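Vileo – a data card for documentary film blurbs

Hi, and thanks for stopping by! I'm Titilayo Adebisi, and I put Vileo together because I watch far too many documentaries about actors, singers and designers and wanted a place to keep the write-ups that come with them.

What's in it

The set holds 2151 short texts, one per film, all in English. Each row has the film's title, the year it came out, the running time, the person the film is about, and the blurb itself. I typed a lot of these in from the backs of DVD cases (my thumbs have forgiven me). The rest came from festival programs and theater flyers that Musa Ekwueme scanned for me.
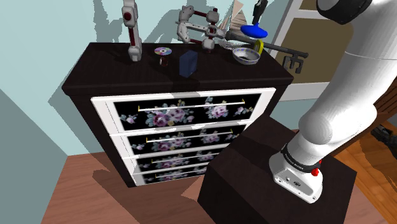 Four-drawer chest with rose panels, rendered.

How the labels work

Every blurb gets one main tag: career, private life, scandal, comeback or tribute. Two people read each text without seeing the other's pick, and I settle the ties. Tribute and career get mixed up all the time – a blurb that opens on the awards and closes on the tears could go either way, and I usually let the last sentence decide.

There's also a column called "unseen", marked yes when the blurb promises footage that has never been shown before. I love that column! So many films promise it.

Known gaps

Silent-era stars are thin on the ground, with only 21 rows. Films about stage actors are worse. Release years follow the first public screening, so they won't always match the disc you own. If a film came out under 2 titles, the older one is in the title field and the newer one sits in the notes.

Changes

The April version dropped 50 rows that were really trailers' voice-over text. I also fixed the running times that had been entered in hours. 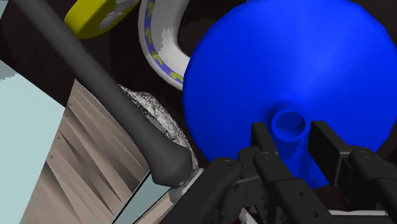
Bukola Haruna wrote in to say that the tribute tag should be split, as a film made with the family's blessing reads so differently from one made by fans, and that the blurb nearly always gives it away in the credits line.

I've started a trial column for that, named "family", and it's blank for most rows so far. Send me corrections with the row number and the title, please – the row number alone has tripped me up before.

Last edited Tuesday, August 27, 2024.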